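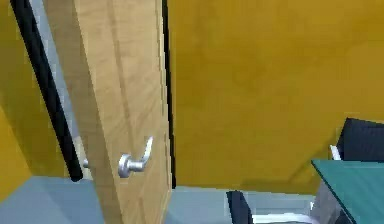

4.3 Comparing grippers in the simulated room

This section applies to operators who wish to compare the Wedell and Claltden grippers on the same arm. Complete section 4.2 before proceeding.

1. Open the Cukumia launcher and load the room file. Allow the walls, floor and furniture to finish drawing.
2. Select the room view and confirm that the door and its lever handle are shown. If either is missing, reload the file.
3. Switch to the counter view. Confirm that the spoon, the telephone and the soap dispenser are all resting on the worktop.

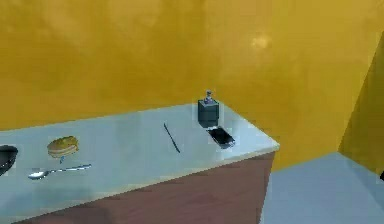
4. Record the starting position of each item with the Save Layout command. The same layout must be used for both grippers.
5. Load the first gripper and set the closing force to 2. Do not exceed 6 at this stage.
6. Start the trial and switch to the arm view. Check that the marker on the wrist is in clear sight.
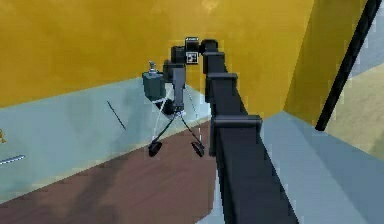
Figure 4-3. Arm view, with the gripper beside the dispenser.

7. Run 100 trials, then restore the saved layout and repeat steps 5 and 6 with the second gripper.

Note: The log holds up to 400 trials. Export it before starting a further comparison.

Caution: Do not change grippers while a trial is running. The finger settings may be lost and the results must then be discarded.

Completed logs should be sent to Sarahí Bañuelos. Requests for additional room files should be addressed to Fredy Sotelo.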